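Rapport de projet, deuxième année - filière Distribution alimentaire. Groupe encadré par Catríona Ó Ceallaigh.

## 1. Objet de l'étude

Le présent rapport examine les pertes de légumes frais dans la supérette coopérative Cemolon, à Plernitz. Les relevés portent sur le mois de septembre et concernent 738 passages en caisse. Les choux, vendus à la pièce, y sont traités séparément.

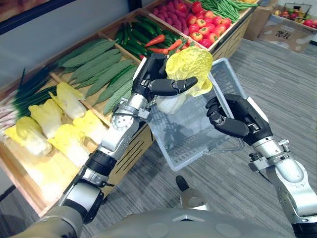

## 2. Méthode

Les légumes retirés de la vente ont été pesés chaque soir à 19 h, puis saisis dans le tableur Skurkel. Le poids des contenants a été déduit. Deux relevés incomplets ont été écartés.

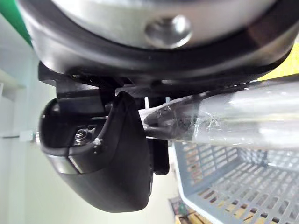 *Figure 2 - Pièce cylindrique à face métallique et bord noir, vue de près.*

## 3. Résultats

Les pertes s'élèvent à environ 400 kg, pour 3341 kg livrés par le grossiste Babalola. Elles se concentrent sur les légumes-feuilles ; les racines se conservent mieux. Le groupe recommande une livraison supplémentaire en milieu de semaine et un rangement par durée de conservation.

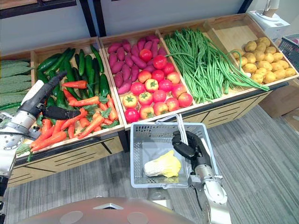

*Figure 3 - Présentoir en bois : margoses, concombres et carottes.*

Le coût de cette livraison n'a pas pu être chiffré dans le délai imparti.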